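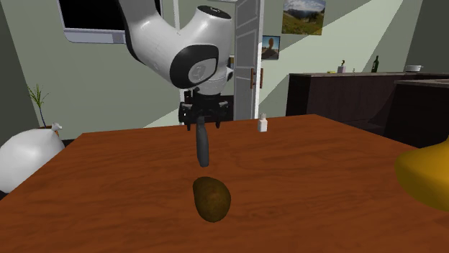 Dace Bite

Minutes, Trastberg Street Tenants' Association, 3rd January

Taken by me again, as the rota for minute-taking seems to have gone the way of the bike shed. If you think I have been unfair to anybody, come to the next one and say so.

Present: Ülle Lepik (chair), Kornél Lakatos, Mojtaba Shokri, Estela Saavedra, Dace Bite (minutes), and residents from both stairwells. Apologies from Godetti, the managing agents, who sent an email instead of a person for the third meeting in a row.

1. Last minutes

Agreed, with one change. Kornél did not "promise" to get the cellar lock replaced. He wants it to read that he "offered to look into it." Changed. The lock has not been replaced.

2. Heating

Ülle read out the email from Godetti. It says the boiler was "fully serviced and is performing within expected limits." She asked if anyone in the room had noticed. The top floor on the left side said their bedroom radiators stay cold until late morning, and the ground floor said theirs can't be turned down at all. Godetti's answer to both is that residents should bleed their radiators.

Estela said she bled hers before the holidays and again after, and all she got out of it was a stain on the rug. She would like to see the service sheet. So would I. We have asked for it at two meetings and have been told each time that it is "being located." A service sheet is one piece of paper.

Kornél thinks the trouble is the balancing valves in the cellar and that the boiler itself is fine. He may be right. He also thought it was the thermostat, and before that the pump.

Agreed: Ülle to write to Godetti asking for the sheet, with a date to answer by. I asked what happens if they don't answer by the date. This was noted.

3. Reserve fund and the Nolier quote

Nolier have quoted 3,000 for repainting the stairwells and mending the plaster by the mailboxes. Mojtaba had printed copies for everyone. The quote is one page and most of it is the letterhead. It does not say how many coats, what paint, or whether the ceilings are included. "Preparation as required" is in there, and I would like to know who decides what is required.

Mojtaba said Nolier did the building across the street and it looks fine. Estela said it looked fine from across the street. A resident on the second floor said her sister lives there and the paint comes off on coats.

A second firm, Gavalas, came and measured up in the fall but has sent nothing. Kornél called them and was told the quote was in the mail. Voted on whether to accept Nolier now or wait for a second quote. Wait was carried by 8 votes to 2.

Mojtaba asked for it to be recorded that Nolier's price is only good until March. Recorded. In my experience a price that is only good until March tends to be available in April.
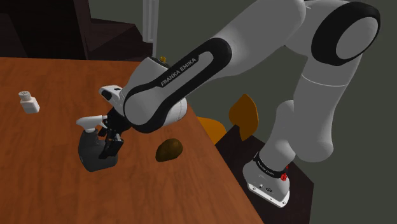 D. Bite

4. Cleaning of the common areas

This went on longer than it should have. The monthly charge covers the stairs, the entry glass and the cellar corridor. The stairs are being done. Views differ on the glass. The cellar corridor has not been done in living memory, and there is still a Christmas tree down there that isn't from this Christmas.

Godetti's email says the cleaners "attend all areas on a rotating basis." Ülle asked for the rotation last summer and received a leaflet. Estela suggested a sign-off sheet inside the cellar door, so that whoever cleans it writes down the date. Kornél said people will just sign it. Estela said at least then we would have something with a signature on it to complain about. Agreed, and Estela will put one up.

5. Courtyard

The plan to take out the old sandbox and put in raised beds came back. There is 1,000 set aside in the courtyard line, left over from the year the gate was going to be fixed. I asked whether the gate still needs fixing. It does.

Mojtaba is in favor of the beds and said they would bring people together. I said we had the same talk about the bench, and the bench has brought together some pigeons. To be fair to him, he has drawn a proper plan, with the downpipe in the right place, and more work went into it than into anything we have had from the agents. My worry is who waters it in July. Six people said they would help. All six were asked to write their names down before leaving and I have three names. 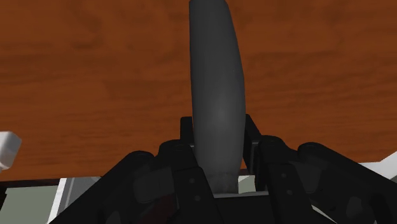 Ülle said she was tired of hearing the gate and the beds set against each other, that the gate was a repair and ought to come out of the service charge anyway, and that if we spent courtyard money on it Godetti would never pay for a repair again. There was a good deal of nodding. I think she has a point about the charge, though I'd want to see it in the lease first. Kornél has the lease somewhere.

Agreed: Kornél to find the lease. Beds and gate both held over.

6. Any other business

The light on the left stair between the first and second floors is out again. Reported.

Whoever is leaving flattened boxes behind the front door, please stop. The door doesn't open all the way and the stroller from the ground floor can't get through.

Next meeting in March, same room. Minutes to be taken by Kornél, who has offered to look into it.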